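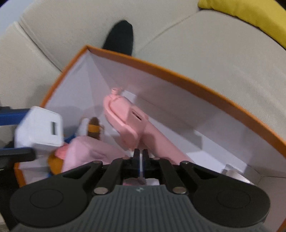

*Wrist view, bin clearing with two grippers. The left unit holds a white block above the wall of the box.*

# Dallix Grasp Planner

Dallix is a grasp planning and sequencing package for two-gripper work in open containers. It takes wrist camera video, proposes grasps, ranks them, and hands timed motion targets to the arm controller. It does not need a CAD model of the parts. It was written for bins where the contents are mixed, soft and rigid together, and where the inner walls are pale and give the depth stage little texture to work with.

Dallix is developed by Gumness and sold as a software license. It can be used alone or with the Espinoza recording tools.

## What it does

**Segmentation.** Each view is split into object candidates. Touching items of similar color are kept as one candidate until a second view separates them. The merge threshold can be set per bin profile.

**Wall model.** The rim and inner walls are fitted as planes and kept apart from the contents. With a steep camera angle the rim is often seen only in separate stretches; the fit accepts any two that meet at a corner. Grasps that would bring a finger within 7 mm of a wall are dropped by default.

**Self-masking.** The near gripper covers a large part of its own view. Dallix masks the housing, linkages and fingertips from the current jaw opening and marks the hidden region as unknown – it is never treated as free space.

**Two-gripper arbitration.** Only one gripper may hold the shared volume above the bin at a time, unless both paths clear each other by the set margin. A gripper seen in the other unit's view is tracked, and so is whatever it holds. A held item is removed from the candidate list.

**Long parts.** Items with a body and a long extension are given an estimated axis and a lift direction. If the extension runs under the mask, the planner asks for another view before it commits.

## Specifications

| Item | Value |
|---|---|
| Planning rate | 40 Hz |
| Candidates held per bin, maximum | 353 |
| Camera inputs | 2 |
| Wall clearance, default | 7 mm |
| Gripper type | Parallel, two-finger |
| Interface | C++ and Python |
| Configuration | YAML, one file per bin profile |

The default ranking model was tuned on 2,208 labeled grasps. Users can add their own and retrain without a new license.

## Bin profiles

A profile stores the wall height, rim color, merge threshold and clearance. Rim color is optional, but a rim that contrasts with the walls shortens the first fit. Profiles made in version 3 load without changes. Version 2 profiles must be passed through the `indel` converter, which ships in the tools folder.

## Known limits

- Clear or glossy parts lying against a pale wall may be reported with low confidence.
- Folded soft items are planned as rigid. Set `soft_margin` by hand.
- Motion blur on a held item widens its bounding volume. Lower the transfer speed if arbitration stalls.

## Ordering

Licenses are issued per cell and cover both grippers. Technical questions go to Lucero Apaza, applications desk, Gumness. Please attach the bin profile and a planner log.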